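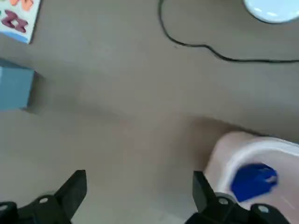
Pekari tidies tables now, or so says the brochure

07/09/2022

I went into the Pekari trial wanting to be wrong. The pitch is a tabletop arm you rent by the month, with Kadis software that "learns your clutter" after four demonstrations. Four! I gave it seven and it still had opinions about my bowls.

To be fair, the fingers are decent. Plain black plastic, round silver screws out in the open on the base, and a spare pair in the box. My complaint is the 96 percent success rate on the front page. Success at what? Leandro Vallejo in their support team told me it was measured over 100 picks, on a bare table, with one object. My table has never looked like that.

Soft things in shallow dishes are where I'd push any salesperson hard. Ask for a live run with your own stuff -- and bring a cable to leave lying across the table.

Kirsty Moncrieff wrote in to say the Geagea arm is better and cheaper. Maybe. I asked them for a loaner in April and I'm still waiting.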